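Callers stuck in a loop between the menu and the hold music - where do I even look?

Posted by Yolanda Chambi in Phones & Call Handling

Hi all! I run the office for a small repair and parts outfit, Sánchez, and I'm the person who got handed the phone system when we moved off our old desk phones (I said "I'm pretty good with computers" once in a meeting, and now look at me). We're on the hosted Wodau system with 11 extensions, and the setup went fine except for one thing that is making me lose my mind.

When a caller presses 2 for parts, they get the hold music for a bit, then they land back at the main greeting. If they press 2 again, same thing. One lady told me she heard "Thank you for calling Sánchez" 4 times before she gave up and emailed us instead. She was nice about it, but still! The main line works, pressing 1 for service works, pressing 0 gets me at my desk. It's only parts.

What I've tried so far: deleted the parts queue and made it again, re-recorded the greeting in case the file was bad, and restarted the phones at the parts counter. The two guys at that counter swear their phones never ring. They can call out fine and I can dial their extensions directly and they pick up.

The log shows the calls as "returned, no agent" and I can't find that phrase in the manual anywhere. Is this a setting, or do I need to open a ticket? Their support line has me on hold forever, which I guess is funny if you're not me.

Jhonatan Urrego

Had this. Log the agents out and back in. Fixed mine.

Mercedes Cabrera

Yolanda, I feel for you, I got my phone system job pretty much the same way. Jhonatan is pointing at the right area, but I don't think logging out and in will stick if you rebuilt the queue. When you delete a queue and make a new one, the people who were in the old one don't come along. The new queue has the same name and looks the same on the menu page, but it's empty inside, so the system goes looking for an agent, doesn't find one, waits out the timer and sends the caller to wherever the overflow is set. The default overflow is the main greeting. So round and round they go.

I'm not on Wodau anymore (we switched to Brernico in August, long story, mostly about the bill) so your screens may have moved a little, but the order I'd go in is this.

Step 1. Check who is in the queue
Open the parts queue and find the members tab. If it's blank, add both counter extensions and save. There's a save button at the bottom AND one at the top, and on the version I had the bottom one only saved the music choice. I used the top one every time after I learned that the hard way. 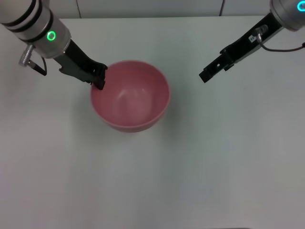
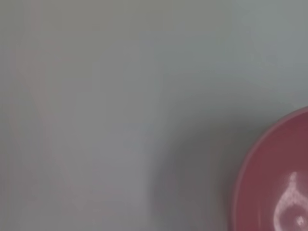

Step 2. Check that they're marked available
Being a member and being logged in are two separate things. Each person needs to show as available in the queue. On my old phones it was a soft key, and it was very easy to bump with your thumb when you were reaching for hold. Direct calls still ring through when you're logged out, so everything looks normal at the counter. That matches what your guys are telling you.

Step 3. Change the overflow
Please don't leave it on the main greeting, even once the rest is fixed! Somebody will be at lunch and you'll get the loop again. I send ours to a voicemail box that emails the recording to two of us. You could also send it to your desk if you can stand it.

Step 4. Look at the ring time
Mine came set to 19 seconds, and if the system tries one phone and then the other, that's not much for a person with their hands full. Give it more and see if it helps.

Then call in from your cell phone, press 2, and have someone standing at the counter while you do it. Calling from an inside extension doesn't go through the menu the same way, so it can pass your test and still fail for customers. I spent an entire morning fooled by that one.

If the members tab is full and everybody is available and it STILL loops, that's when I'd open a ticket. Paste in the log line and the time of the call, it saves you a round of emails.

Jhosep Inga

Agree with most of what Mercedes said. One thing to add - look at the business hours on the queue itself. The main menu has hours and the queue has its own, and a new queue on our system started out with no hours at all, so it thought it was closed around the clock. We had 470 missed calls in the report before I caught it. Not my best month.

Also I would keep the old greeting file somewhere. I re-recorded ours and had a truck backing up behind me the whole time, and people still bring it up.

Yolanda Chambi

Members tab was totally blank!! Added both of them, hit the top save button, and called from my cell out in the parking lot. It rang at the counter. Overflow goes to voicemail now too. Checking the hours next, thank you Jhosep, and thank you Mercedes, I owe you a coffee.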